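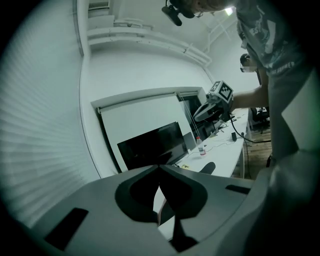 Vol. 17, p. 30

**Radon in the Grorkon Building: A Soil Gas Survey**

Our group set out to answer a modest question: does the radon in the Grorkon basement come up through the slab, or does it come in with the wall fill? The course handbook calls this "a suitable task for one semester." The handbook has never tried to get a key to the Grorkon basement.

The building sits on granite gravel that was trucked down from the Pirberg quarry when the lot was leveled. Granite carries a little uranium, uranium ends up as radium, and radium gives off radon. The gas then moves wherever the pressure is lowest, and in February that is a heated basement with a leaky floor drain.

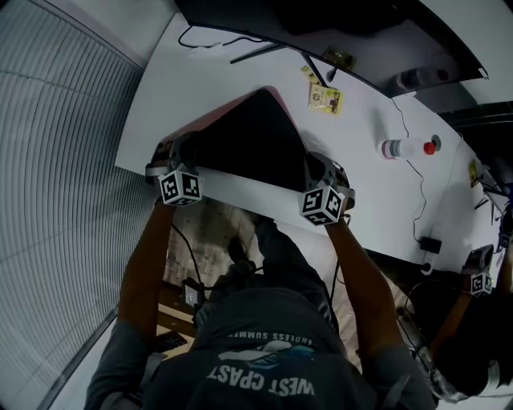
*Fig. 1. At the table, "West Coast" shirt.*

**Method**

We left charcoal canisters in the boiler room, the archive and the stairwell, and drove one soil probe beside the north wall. Our adviser, Rainer Voß, suggested a second probe on the south side. We agreed with him warmly and then hit concrete - twice. The south side is therefore represented in this report by a bent probe.

Canisters were sealed and sent to the Baumgart lab. The archive canister had to be run again after someone used it as a doorstop.

**Results**

The boiler room came back at 300 Bq/m³ and the stairwell at 63. The archive read lower than the boiler room in both runs, but we don't trust the first one and only half trust the second. Soil gas at the north wall was well above anything indoors, as soil gas usually is.
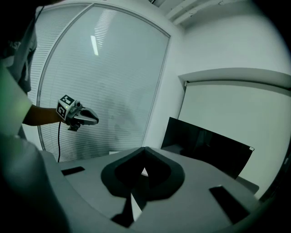 *Fig. 2. Gripper and marker cube, blinds behind the glass.*

**Discussion**

The drop from boiler room to stairwell fits entry through the slab, most likely at the floor drain. It doesn't rule out the wall fill. We would have liked to seal the drain and measure again, but the Cikitz sealant kit arrived the day after our canisters ran out.

Next year's group should order more canisters, ask for the key in the fall, and leave the south side alone. The bent probe is in the cabinet, second shelf.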